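**Thursday, bench 2, Wovcombe workshop**

Third go at deciding whether the Imalus oil is any good or whether we're all being kind to it because it came free.

For anyone reading who wasn't in on Monday's argument: Brenda Pilkington wants the new reading tables finished in something that doesn't turn yellow. Fair enough. Her last lot went the colour of a kipper. The rep's leaflet says Imalus "keeps pale softwoods pale", and Miklós has taken that as settled. I haven't. The leaflet also says one coat is enough, which I've never seen be true of anything in a tin.

## Board

Pale softwood, off the Riltport delivery. Delivery note says spruce. Phyllis says pine and she's usually right about timber, but she said it from across the room with her glasses up on her head, so I've put "softwood" on the label and left it there. If the difference matters to the oil then the leaflet ought to mention it, and it doesn't.

Planed both faces, sanded 120 then 180, wiped down with a barely damp cloth to lift the grain, left over lunch, 180 again by hand. No tack rag. I don't trust them under oil.

Grain's nice. Long and lazy, mostly straight along the length with a wavy stretch towards the far side where it goes into wide soft bands. I'd have preferred something plainer for a test because a wavy bit takes finish differently from a straight bit and then you can't tell what you're looking at. Banafsheh's view is that the tables will have wavy bits in them too. Point taken, grudgingly.

## Looking at it under the lamp

Surface reads matt to me everywhere except where the light lands, and there it goes whitish, almost silver, and the grain half vanishes. This is exactly my worry about judging colour under the bench lamp. Miklós looked at the bright patch on the last sample and called it "no change at all". Of course it was no change, he was looking at the lamp.

There's also a small pale speck a little off the middle. Could be dust, could be in the wood. I've made a note of it so that it doesn't get blamed on the oil later.
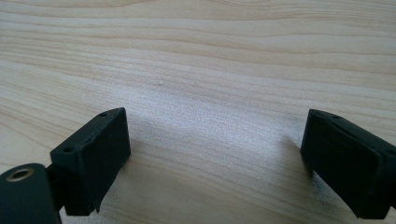

## What I'm going to do about it

1. Move the samples to the window end. North light, no lamp. Compare before ten in the morning or not at all.
2. Mask the board in strips across the grain so every strip gets some straight and some wavy. One strip bare, one Imalus single coat, one Imalus two coats, one of our usual water-based stuff.
3. Write the strip names on the back in pencil. Last time they were on the masking tape, and the masking tape went in the bin.
4. Cut an offcut from the same board and keep it in the drawer, wrapped, in the dark. Otherwise in a month we'll be comparing the finished strips against somebody's memory of a board.

Banafsheh asked if the bare strip was needed as well as the drawer piece. Yes. Bare wood on the windowsill goes darker on its own, and I want to see how much of the yellowing is the wood before I start accusing the finish. I may end up having to apologise to the kipper varnish.

## Odds and ends

Poppy rang from the Whitlock store. They have 8 tins of the Imalus going at trade and would we like them put by. Told her to hold on. She says they'll keep it for us till the end of March. Miklós thinks I'm being slow and that the price will go up. Maybe. Two coats over all the table tops on Brenda's list is a lot of oil to regret.

Batch on our tin is 3266, copied here because the label's already going soft where it's been dripped on. If Poppy's tins are a different batch I'd want to do at least one strip again. Phyllis calls that fussy. She didn't have to strip the kipper tables.

Coverage on the leaflet looks generous too. I'll weigh the tin before and after each coat and see what we get. Kitchen scales are in the cupboard by the sink. They read 182 g for the empty jam jar, so take that off if you're decanting.

Drying time: leaflet says overnight. It doesn't say overnight where. Our overnight has the heating off from half five and a gap under the big door you could post a sandwich through. I'm allowing two nights between coats and would ask people not to "just have a feel" in the meantime. You know who you are, Miklós, there's a thumb in the last one.

## Still to settle

- Pine or spruce. Phyllis to look at the end grain, with glasses on.
- Is the pale speck still there after a wipe?
- Does Brenda mind a slight colour if it's even? She's only ever said "not yellow", and I'd like her to stand in front of the strips and say it.
- Rags: flat on the outside rail, wet, then in the metal bin. Oil rags in a heap catch fire. Not up for discussion.

Masking tomorrow if the blue tape turns up. First coat straight after.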